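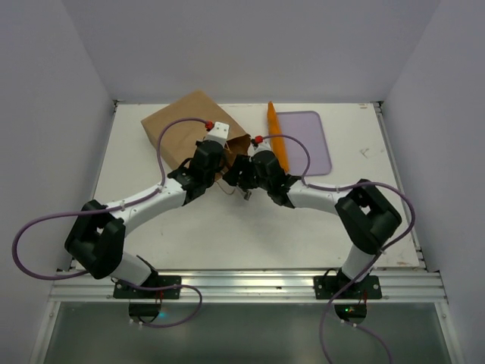
Alby Lockyer wrote to us in February to say that 115 words had not been enough for his brother. He had sent in three sides of paper for the Remembered page, we had cut it down to fit, and what was left was a date of birth, two jobs, a list of relatives and the time of the funeral. He did not complain about the cutting as such. He said he would have written something different if he had known the limit beforehand, and could we please print the rules.

We have had two other letters along the same lines, one from Tadbridge and one from Plurkolbridge, so the rules are set out in this issue, with some changes that start from the next one.

Remembered page: what is changing

The short notice stays at 115 words and stays free. It covers the name, age, where the person lived, close family, and the funeral or memorial details if these are public. Most families want this and nothing more, and it is the quickest thing for us to turn round. If it reaches us by noon on copy day it will go in the next issue.

The new thing is the longer tribute. We can now take up to 1045 words, which fills one page of the newsletter at the present type size with a heading and a small portrait. There is room for two of these in an ordinary issue. If more than two come in together we will run them in the order they arrived, and the family will be told which issue theirs will be in. Nobody pays for a longer tribute either. The extra pages are covered by the Huken advertisement on the back, which has been renewed.

There is no need to decide between the two. A family can put in the short notice straight away, to let people know about the service, and send the tribute months afterwards. We would encourage this. The week after a death is full of telephone calls and forms, and the tributes we have been sent in that week are often the ones people want to alter later on.

Who can write one

Anyone can write a tribute, but we need to know that the next of kin has seen it. A line in the covering letter with their name and a telephone number will do. We do ring. On two occasions last year a friend sent in a piece that the family knew nothing of, and in one of those cases the family asked us to hold it back for a time, which we did.

If there is disagreement in a family about what should be said, we cannot settle it. We will print the short notice with the plain facts and leave the tribute until everyone is content with the wording.

What to put in

The page is read by people who knew the person well, people who knew them by sight, and people who have moved away and have the newsletter posted to them. The last group need a little help. If you mention a shop, say what street it was in. If you use a nickname, give the proper name as well, at least once.

Start wherever you like. Most tributes begin with the birth and go through school, work, marriage and children in order, and that is perfectly all right. It does tend to use up the first half of the piece on dates. One of the pieces that brought in the most letters began with the person's allotment and did not get round to where she was born until the final paragraph.

Work is nearly always described by job title and firm. It is worth adding one or two things about what the job involved. "He was at Ayala for thirty years" means a great deal to anyone who worked there and very little to their grandchildren. Was he on nights? Did he walk there? Who did he eat his dinner with? A brother or sister will usually know, or an old workmate, and asking them is often how the better stories come out.

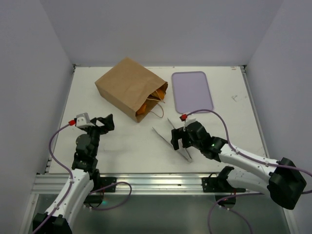
The same goes for hobbies. "She loved her garden" is in a good many of the notices we print, and there is nothing wrong with it, but what she grew, and who she gave it away to, will tell people more. If she could not stand dahlias, put that in too.

Please be careful with the following.

Names of living people. Check the spelling of every one, including the great-grandchildren. This is the commonest cause of a correction. If somebody has married or changed their name, use the one they use now.

Step-families and former partners. We print the list as the family gives it to us. It is wise to read it out loud to one other person before sending it, as an omission is noticed straight away and can cause a lot of upset.

Home addresses. We do not print them, and we ask that you do not give the full address of a house that will be standing empty on the day of the funeral. The name of the village is enough.

Illness. Say as much or as little as you want. "After a short illness" and "peacefully at home" are both fine. If you would rather name the illness, we will leave it as you wrote it. We do ask that nothing is said about the treatment given by a named doctor or nurse unless it is thanks.

Poems. A verse from a hymn or an old poem can go in and counts towards the words. We cannot print a whole modern poem or the words of a song without permission, and we do not have the time to ask for it. A line saying which song was played at the service is welcome.

What we change

Spelling, punctuation and obvious slips in dates are put right without asking. If the dates do not add up, for instance if someone appears to have left school before they started, we will telephone. We take out prices and the names of businesses that look like advertising, though the name of the funeral director can stay in. Anything else that has to be cut, we will send back to you marked in pencil so that you can choose what goes. This is the part that went wrong in the case of Mr Lockyer's brother. The cuts were made here, on the last evening, and the family saw them when the newsletter came through the door. We have apologised to him, and his original piece will be printed in full in the next issue under the new limit. It comes to a little under a page.

Sending it in

Handwritten copy is accepted if it is on one side of the paper with the names in capitals. Typed or emailed copy is easier for us. Please do not send the order of service with passages underlined and ask us to make something up from it. We have tried, and the results read like an order of service.

Send one portrait, and send a copy if you can. Original prints will be returned by hand within Tadbridge and by post elsewhere, but we would much prefer not to be looking after the only picture of somebody's father. It does not have to be recent. Many families choose one from the middle of a person's life. Write the name lightly on the back in pencil, as ink comes through.

The earlier notices

Several readers have asked whether old Remembered pages can be looked at. A full run is kept in the cupboard in the reading room at Plurkolbridge, in 77 folders, and may be read there on any morning the room is open. The index is by surname only. Women who married are entered under their married name, so if you are after a grandmother you may need to try both. Photocopies can be made at the desk.

Please note that these are our own pages and they do not go back as far as people sometimes hope. Anyone looking for burials rather than newsletter notices should ask for the parish transcripts, which begin in 1771 and are kept separately. They are shelved on the other side of the room and the early ones give very little, often a name and the word "infant" or "widow" and nothing else.

We would also like to fill some gaps. There was a stretch when the newsletter was not produced, and the people who died in it had no notice at all. If you had a relative or neighbour in that position, a tribute can be sent in now under the same rules and will be given the same space. Put the year of death at the top so that it is filed in the right folder. Two have already been promised, and one of the families would be glad to hear from anyone who remembers the bakery on the Plurkolbridge road and has a photograph of it with the shutters up. Replies can be left at the reading room desk, marked Remembered.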